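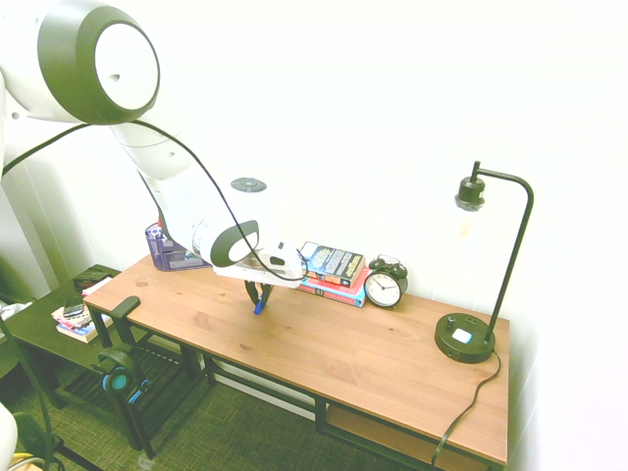
3.2 Gathering the demonstrations

We gathered all of our examples at the Skiltthorpe site, in rooms furnished the way people really furnish them, and we are still very fond of that decision even though it made for slower days. The set holds 317 demonstrations, recorded by three operators over 12 sessions in July. Each operator was given a short written task and then left to carry it out in whatever manner felt natural (we did ask them to go gently near the furniture!), so the same small object may be approached quite differently from one recording to the next.

Figure 3. A demonstration in progress. The gripper holds a small blue object just above the desktop, with books and an alarm clock along the back and a lamp at the right end.

Household belongings stayed where they were between attempts, as we wanted the policy to learn its way around clutter of the ordinary sort. We set aside 31 demonstrations for testing before any training began, and Panagiotou chose these by session, so that neighbouring attempts would not end up on both sides of the split. Margaritis then went through the remainder by hand, labelling the start and end of each grasp in Pemum, our own annotation tool, a job that took a good deal more patience than any of us had budgeted for.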